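About Grillo Spice Works

Posted 9/11/19 by Rafia Orakzai

This site uses cookies to remember your settings. By staying on the page you accept their use.

Grillo Spice Works cleans, roasts, grinds and packs whole spices at a single site in Prerham. We sell to restaurants, caterers and small food shops. Retail customers can order the same stock in smaller packs.

The company was set up to supply cumin and coriander to kitchens that wanted a known roast level and a known grind size. Chili, turmeric, black pepper, fennel and dried mango powder were added later. The full list now covers single spices and eight blends. No blend contains salt, starch or an anti-caking agent.

Seed arrives in sacks and is held in a separate room until it has been checked for moisture, stones and stem. Lots that fail go back to the supplier. Lots that pass are sieved, run over a magnet and given a lot number, which stays with the spice through to the label on the finished pack. The records for each lot are kept for two years after the last pack is shipped.

Roasting is done in the Jatoi drum, which takes a batch of 200 pounds. Cumin is roasted to one of three levels: light, medium and dark. Light is meant for cooks who will fry the seed again in oil. Dark is meant for yogurt, chaat and other dishes where the spice goes on at the end and gets no further heat.
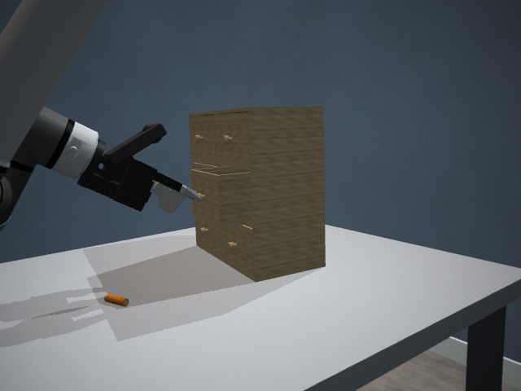 Grinding takes place after the seed has cooled to room temperature. Warm seed smears on the plates and loses more of its oil. We grind to coarse, medium or fine and check each run against a set of sieves. Ground spice fades faster than whole seed, so we grind to order and print the grinding date on the pack. At home, keep it in a closed jar away from light and steam. A wooden chest of drawers is a better place for it than an open shelf over the stove. Whole seed will hold its flavor longer under the same conditions.

The Brulik line is our range for home cooks. It uses the same lots as the trade packs and comes in resealable pouches. Recipe cards are available for each blend, with amounts given in teaspoons.

Trade orders start at 500 ounces, which may be split among different spices. Custom blends are made from a written recipe, and a test batch is sent for approval before the full run. The order book for custom work is usually full in February, and requests for that month should be sent early.

Mail for the office goes to P.O. Box 1564, Prerham. Please include the lot number with any question about a product.

Sign up for our newsletter to receive the price list and notice of new lots. You can unsubscribe at any time.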